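FOR RELEASE IN SEPTEMBER

Haltier ships Fusasham 17, motion planning for two arms on one table

BEVPORT - Haltier today put out release 17 of Fusasham, its planning and control software for two-arm workcells. Main change: one planner for both arms. Earlier releases planned each arm alone and then checked for crashes. Slow, and a lot of stopping and waiting. Release 17 plans the pair together, grippers included.

What's in it

Joint planner. Replans every 20 milliseconds while the arms are moving. Paths can now run gripper to gripper over the middle of the table without a manual keep-out zone.

Talebi perception module. Now bundled, was a paid add-on. Finds glossy and curved tableware, wire racks and small items on a plain white top. Teams can label their own objects in the same window they use to set up the cell.

Replay tool. Scrub through any run, see what the planner knew at that moment, edit a waypoint and send it back to the queue. No restart needed.

Rail offsets. Base positions along a shared rail are read from one settings file insted of two. Old files convert on first launch.

Testing

The release went through 2251 table runs at the Bevport lab before sign-off. Household objects mostly: bowls, plastic stemware, racks, lighters, screws. 559 of those runs had both grippers working inside the same shared zone, the case customers ask about most. Full logs, failed runs included, are in the download.

Both arms on the Bevport table, grippers facing each other over the center, the pink wine glass at the right-hand one. 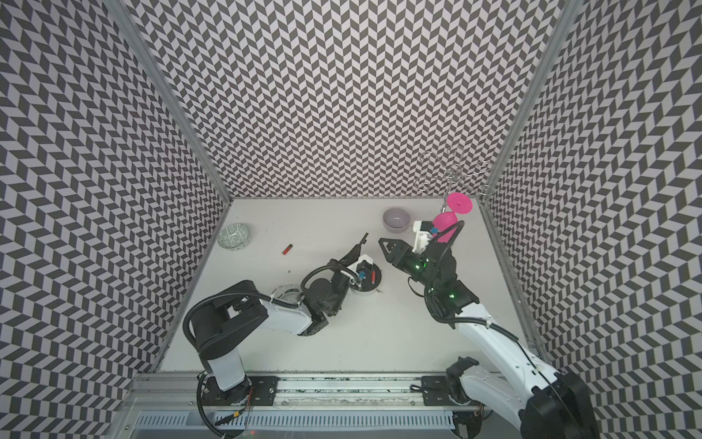

Availability

Fusasham 17 is out now for current license holders, no extra charge. New licences start with a trial that covers one cell and two arms. The Talebi module installs by default and can be switched off in settings. Release notes and the upgrade guide are on the Haltier support page. Sites still on release 15 or older should upgrade to 16 first, then 17.

About Haltier

Haltier makes planning, perception and tooling software for small robot cells. Based in Bevport.

Press contact: Haltier press desk, Bevport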